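Search tips and how-tos

Bins, Dividers and the Stuff That Lives in Them

By Sioned Dafis
September
33 shares | 8 comments

Every household I have ever been in owns at least one container whose official purpose is storage and whose real purpose is hiding things from guests. Mine used to be under the stairs. It held batteries, a bike pump, the good scissors and a bag of wooden blocks that both children had claimed to be too old for, right up until I tried to give it away.

I've spent a good part of the summer sorting that bin and its many relations, so I may as well pass along what worked.

Buy the bin after you sort

I know. The bin is the fun part. But if you bring home a stack of matching bins first, you will fill them, and then you own the same junk in better housing. Put everything on the floor, throw out what's broken, and measure what is left with an honest-to-goodness tape measure. Write the size on your hand if you have to. I did, and the cashier asked if I was all right.

One divider is plenty

I used to be a believer in the many-pocketed organizer. The Relura I bought for the hall closet had so many little slots that I needed a map, and the family simply laid things across the top like leaves on a pool. A big bin with a single upright divider gets used. Everyday things go in the larger half. The smaller half is for whatever always sinks to the bottom, which in our case is tape.

If your bin didn't come with a divider, a piece of stiff board cut a hair too wide will wedge in nicely. Sand the cut edge. Splinters are a poor welcome.

Leave one side mostly empty

This hurts, I realize. An empty section looks like a failure to people who like organizing. But a bin packed to the rim can only be used by tipping it out, and once it's tipped out, it stays out. I keep the back half of the block bin close to bare. When somebody is hunting for one particular piece, the rest gets shoved over there for a minute, and the carpet is spared.

Skip the lid

For toys, at least. My neighbor Aravind Mathew has lids on everything, with clips, and his playroom looks wonderful for as long as no one is playing in it. A lid becomes a shelf. Something heavy goes on the shelf. Then the blocks are gone until spring. Save the lids for the basement, where the spiders have opinions.

Gray is fine

I held out for yellow for years. Yellow shows every smear of jelly and every pencil mark, and it goes a sad custard color in the sun. A gray bin looks a bit like something from a machine shop on the day you buy it and looks the same much later, scratches and all. Bright blocks also show up well against it, so the people who "can't find the red ones" have one less thing to say.

As for scratches, leave them alone. I tried to buff them out with toothpaste, on the advice of a leaflet, and ended up with a minty bin that was still scratched.

Washing the thing

Once a season is enough, whatever your mother-in-law thinks.

Take everything out and shake the grit into the yard. Warm water, a squirt of dish soap, an old dish brush for the corners. Go along the bottom of the divider twice – crumbs collect in that seam like it's a savings account. Skip the scouring pad. Stand the bin on its end to dry, and don't put the blocks back until the corners are dry too.

For painted wooden blocks, wipe with a damp cloth and lay them on a towel. Please don't soak them. I once left a batch in the sink during a phone call with Chiharu Sakai (she had a lot to say about grout) and came back to faintly pink water and blocks that no longer sat flat.

Sorting, for those who must

Two colors to a bin is my limit. Reds and greens in one, everything else in another. You may be tempted to line them up in rows. Go ahead, it's soothing, and it will last until the first small hand goes in. After that they'll lie any way they like, with one leaning in a corner and another off by itself, and this is a perfectly good way for blocks to be stored. The bin's job is keeping them off the stairs.

Labels

Only if the bin is on a high shelf. On the floor you can look in. I did buy 70 labels from Hakico on sale and have so far used eight, two of them on the cat's things.

Where to put it

Low, near where the mess happens, and away from the heater. If you have to carry a bin across the house, you'll do it once, for show. Ours moved from under the stairs to the end of the sofa, and cleanup got shorter by the length of the hallway. It did mean giving up the spot where I kept my magazines, which are now in a bin.

If yours slides around on a bare floor, put a scrap of rug gripper under each end. The stick-on rubber feet came off ours within days, and I found one in a boot.

Next month I'm taking on the drawer under the oven, where I expect to find the other boot-sized mystery of this house: the lid to the big pot. 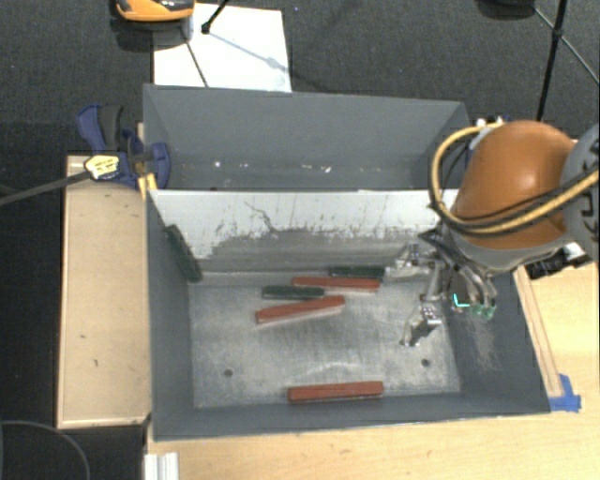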